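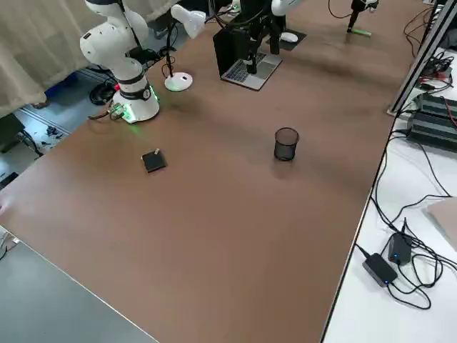
제가 이 종이를 팔기 시작한 건 순전히 제가 너무 많이 써서예요. 집에서 도자기 물레 옆에도 깔고, 애들 물감 놀이할 때도 깔고, 김장할 때 거실 바닥에도 깔고(진짜로요!), 그러다 보니 한 롤이 금방 없어지더라고요. 그래서 Visura 상점에 아예 정식으로 올렸습니다.

# Castillo 크라프트 롤지 3016

상품 번호는 3016이고, 색은 한 가지, 그냥 갈색입니다. 흰색도 있냐고 많이들 물어보시는데 흰색은 Arkix 쪽 롤이라 종이 결이 완전히 달라요. 섞어서 주문하실 분은 장바구니에 따로따로 담아 주세요.

| 항목 | 내용 |
|---|---|
| 폭 | 1000mm |
| 표면 | 무광, 코팅 없음 |
| 포장 | 낱개 롤 또는 4롤 묶음 |
| 심지 | 종이 심지 (분리배출 가능) |

## 폭은 왜 이걸로 골랐냐면요

처음에는 좁은 롤을 썼는데 두 장을 이어 붙이면 꼭 그 이음매로 풀이 스며들어요. 테이프로 막아도 조각칼 끝이 테이프에 걸리고요. 1000mm 폭이면 웬만한 가정용 책상은 한 장으로 덮이고, 남는 쪽은 아래로 접어 내리면 됩니다. 큰 식탁이라면 솔직히 두 줄 까셔야 해요. 그때는 가운데를 손바닥 한 뼘쯤 겹치고 겹친 자리에 무거운 걸 올려놓지 마세요. 종이가 밀립니다. 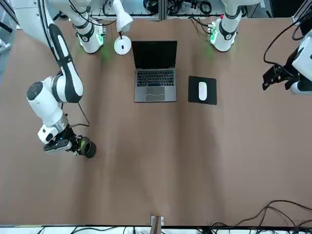 *크라프트지를 넓게 깐 작업대*

## 제가 까는 순서

1. 롤을 책상 긴 쪽 끝에 놓고 풀어요. 말린 안쪽 면이 아래로 가게 하면 끝이 덜 들립니다.
2. 모서리 하나만 마스킹테이프로 고정합니다.
3. 반대쪽을 살짝 당기면서 손날로 쓸어 줘요.
4. 나머지 모서리를 붙이고, 칼 말고 가위로 자릅니다. 칼로 하다가 책상에 금을 낸 사람이 접니다…

여름 장마철에는 종이가 습기를 먹어서 가운데가 울기도 해요. 저는 깔아 놓고 차 한 잔 마신 다음에 한 번 더 당겨 붙입니다.

## 이런 데 쓰고 있어요

재봉 본을 뜰 때 제일 좋아요. 연필이 잘 먹고 지우개질을 해도 보풀이 별로 안 일어나거든요. 단골이신 Honeylyn Mangubat 님은 원단 가게에서 본지 대신 쓰시는데, 초크 선이 또렷해서 좋다고 후기에 적어 주셨어요. 선물 포장에도 괜찮고, 그릇 싸서 이사할 때도 괜찮습니다. 제 도자기 선생님 Ramil Fajardo 님은 유약 흘린 자국이 예쁘다고 다 쓴 종이를 안 버리고 벽에 붙여 두셨고요, 그건 좀 부럽더라고요.

반대로 말리는 용도도 있어요. 음식에 바로 닿게 쓰지 마세요. 식품용으로 나온 종이가 아니에요. 물이 고이는 작업에도 안 맞습니다. 몇 방울은 괜찮은데 컵을 엎으면 바로 밑까지 젖어요. 그런 작업은 방수 깔개를 먼저 깔고 그 위에 종이를 올리시면 됩니다.

## 커터대는 따로 팔아요

Brurkow 탁상 커터대가 이 폭까지 들어갑니다. 저는 가위파라서 없어도 산다는 쪽이지만, 하루에 여러 장 뜯는 공방이면 사시는 게 낫겠어요. 조립은 나사만 조이면 되고, 톱날 쪽은 꼭 장갑 끼고 만지세요.

## 배송이랑 교환

오후 2시 전에 주문하시면 그날 보냅니다. 롤이 길어서 편의점 택배는 안 되고요, 문 앞에 세워 두지 말고 눕혀 달라는 메모를 제가 항상 붙여 보내요. 끝이 찌그러져서 왔으면 사진 한 장만 보내 주세요. 바깥쪽 몇 바퀴만 눌린 거면 부분 환불, 심지까지 눌렸으면 새 롤로 바꿔 드립니다.

지금 창고에 363롤 있습니다. 다음 입고는 10월이고, 4롤 묶음은 재고가 먼저 빠지는 편이라 필요하신 분은 상품 문의에 남겨 주시면 제가 따로 빼 둘게요.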